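Gadisa Tamiru
Sep 10, 2020

**1/** Thread on the water situation in Oklow, for people who missed the township meeting. I sat through all of it and took notes. I live on the north side, so that's the part I know best.

**2/** The short version: the township wants to stop using well water on the ball fields and the two parks, and switch them to reclaimed water from the Vuveck treatment plant. The wells would be kept for houses.

**3/** The trouble is the pipe. The line from Vuveck is supposed to run to Workneh Park and then up to the ball fields. It stops 900 feet short of the park. It has stopped there since spring.

**4/** The public works office says the last stretch crosses an easement held by Trestell, the company that owns the old rail bed. The township and Trestell have not agreed on who pays to put the surface back after digging.

**5/** Meanwhile the irrigation permit for the park well runs out at the end of September. If it isn't extended, the sprinklers go off whether the pipe is done or not.

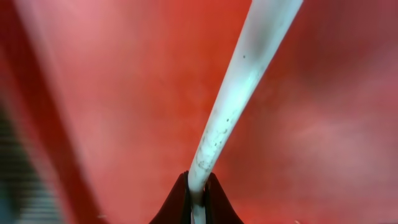
*White rod, with a few dark specks along it.*

**6/** Someone asked why the permit can't just be renewed for another year. The answer was that the county wants to see a finish date for the pipe first. The township won't give a finish date until Trestell signs. So it goes in a circle.

**7/** A one-month extension is possible. The township clerk has to file for it, and the supervisors have to vote to let the clerk file. That vote was on the agenda and got moved to the next meeting.

**8/** I asked why it was moved. I was told the cost sheet wasn't ready. I asked when it would be ready and was told before the next meeting.

**9/** Numbers, as read out loud. The park well pumps 700 gallons an hour when the sprinklers are on. They run 5 hours a night in summer. You can do the math on what that takes out of the ground.

**10/** I'm not against the switch. Three houses on my road had low pressure in the last dry spell and one had to have the pump lowered. If the parks come off the wells, that helps us.

**11/** What I don't want is a month with no water at all on the new trees at Workneh. The township planted 200 of them along the creek side. They are small and they are not going to make it through a dry fall on their own.

**12/** Tanker trucks came up. Public works said it has one truck that can do it and that the same truck is used for road work. No cost was given. I wrote down that they would "look at it."
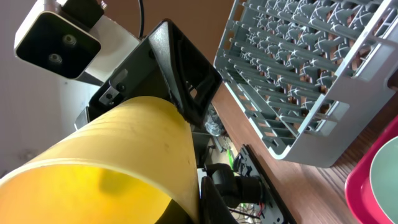

**Water & Sewer**

**13/** A few people asked me whether reclaimed water is safe for kids on the fields. The plant's answer was that it is treated and tested, it is not for drinking, and the sprinklers would run only at night. Signs would go up at the gates.

**14/** They also said the drinking fountains stay on the regular supply. Separate lines. If you have a question about that, call the public works desk and ask for the piping plan. It is a public record and they will email it to you.

**15/** The community garden plots are not part of this. They are on their own meter and nothing changes there. I'm putting that in since I got four messages about it.

**16/** On sewer rates: no increase was proposed. The treatment work at Vuveck was paid for out of last year's bond. The unpaid part is the pipe.

**17/** If you want the extension filed, write to the supervisors before the next meeting. Say which park you use. Letters that came in this time were read into the record, and there were only two.

**18/** Correction to post 4. Trestell owns part of the rail bed and leases the rest. The easement is on the part it owns. Thanks to the neighbor who pointed that out.

**19/** I'll add the cost sheet to this thread when it is posted. If you were there and I got something wrong, reply and I'll fix it.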